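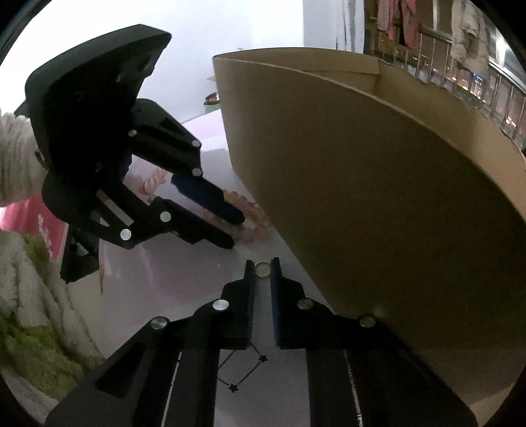
Figure 7.1 Two hand-held grippers at a table with a small gold ring and a string of pale pink beads.

Contents | Previous | Chapter 7 | Next | Glossary | Index

Chapter 7
Automation and the Small-Parts Bench

Learning goals for this chapter: separate a job into its component tasks; identify which tasks change when part of a job is automated; describe the effect of those changes on skill, pace and pay grade.

7.1 The job and the task

A job title is a poor unit for studying automation. Machines are assigned to tasks, and most jobs are bundles of tasks that differ widely in how hard they are to automate. A jewelry sorter lifts, turns, inspects, groups, labels, and rejects. Each of these has its own demands on grip, sight, and judgment.

Small items show the difference clearly. A ring is rigid and keeps its shape when lifted. Two parallel fingers can close on it if they arrive at the correct height and angle. A string of beads is flexible. Its shape changes with every contact, and lifting one end does not fix the position of the other. A method that handles the first item may be of no use for the second, although both pass across the same bench and are recorded under the same job code.

Hand-held grippers are used to record how a person carries out such tasks with two fingers in place of a full hand. The operator supplies the motion and the judgment; the tool limits the grip to one that a machine can repeat. In Figure 7.1 the left gripper rests near the beads, while the open fingers of the other point toward the ring.

7.2 The Horken case

The running case in this chapter is Horken, a repair and resale firm in Ultavville. Its sorting room ran 2 shifts and handled batches of 1000 pieces. After automation, rigid pieces were routed to a machine cell supplied by Telonine. Chains, bead strings, and tangled lots stayed with the sorters, in batches of 500.

The sorters' work changed in three respects. The share of difficult pieces rose, because the easy ones had been removed. Output per person, measured in pieces, fell. A new task, demonstration, was added: experienced sorters spent part of each shift working with grippers so that their motions could be recorded.

Orlando Rivadeneyra, the shift lead, objected that the piece-rate bonus had been set for the old mix of work. Under the old rate, a sorter who spent an hour on tangled chains earned less than one who had spent it on rings. Demonstration earned no bonus at all. The rate was revised in December, and demonstration was entered as a separate graded task.

Gajdoš uses the term "residual load" for the work left to people after the regular part has been taken out. Section 7.3 defines the term and applies it to the Horken shift records.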